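Sumton Oter Countertop Water Filter

The Oter is a two-stage drinking water filter that sits beside the sink and connects to the kitchen faucet with a hose. It needs no drilling and no change to the plumbing under the counter. Renters can take it with them when they move.

## How it works

Water passes first through a sediment cartridge, then through a block of pressed carbon. The first stage holds back rust and grit from older pipes. The second reduces chlorine taste and smell. The Oter does not soften water, and it is not meant for well water that has not been tested and treated.

A lever on the diverter switches between filtered and unfiltered water. Leave it on unfiltered for washing dishes and the cartridges will last longer.
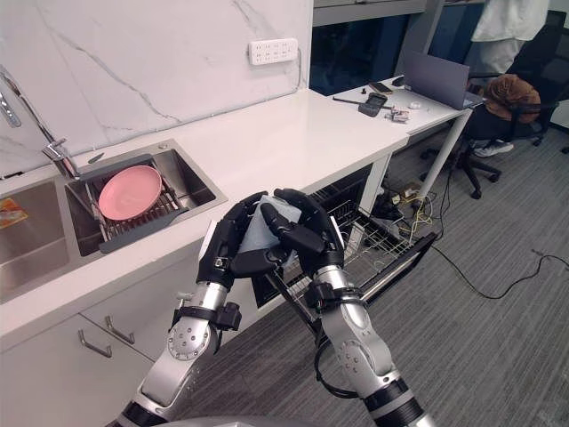 *Double sink with chrome faucet, white counter.*

## What is in the box

- Oter housing with both cartridges fitted
- Diverter valve and hose
- Two thread adapters
- Spare washers
- Printed instructions

## Installation

1. Unscrew the aerator from the end of the spout. Keep it in a drawer.
2. Check the washer in the diverter and screw the diverter on by hand. If the threads don't match, try one of the adapters.
3. Push the hose onto the diverter until it clicks.
4. Run cold water through the filter for 5 minutes and throw that water out. It may be gray from carbon dust.

The Oter does not fit pull-out spray faucets. Never run hot water through it. Drain the housing before storing it anywhere that freezes.

## Cartridges

Change the sediment cartridge when the flow drops, and the carbon block every 13 months at the latest. Both are sold under the name Kim and are the same size as the ones in our older housing. A Kim pair costs $70. Cartridges made before August 2023 have a flat gasket in place of the round one and will still seal.

To change one, close the faucet, turn the lever to release pressure, and unscrew the cap by hand. Wipe the groove and check that the gasket lies flat before closing.

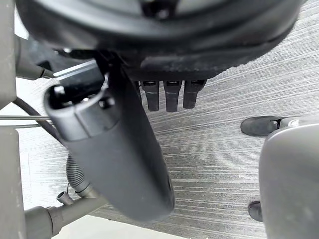
Naveed Malik writes that his dripped at the diverter for the first week. He had left the old aerator washer up inside the spout, so there were two washers stacked together. With the extra one out, the drip stopped. He would also like a longer hose.

A longer hose is planned for November. Orders and spare parts ship from Zamunthorpe.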